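**Conversation partners wanted, Whitcombe College Language Center**

We are looking for students who speak Spanish or Vietnamese at home and like to talk with learners. The work is 8 hours per week, from September.

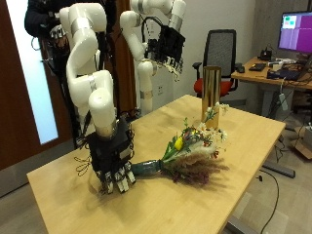 You will meet small groups of second-year students at Hollthorpe Hall. Teaching experience is not necessary, but please be on time and patient with mistakes. 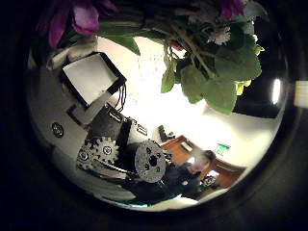
The pay is $15 per hour. To apply, write a short letter of 200 words to Octavio Navarrete (Spanish) or Diễm Khúc (Vietnamese).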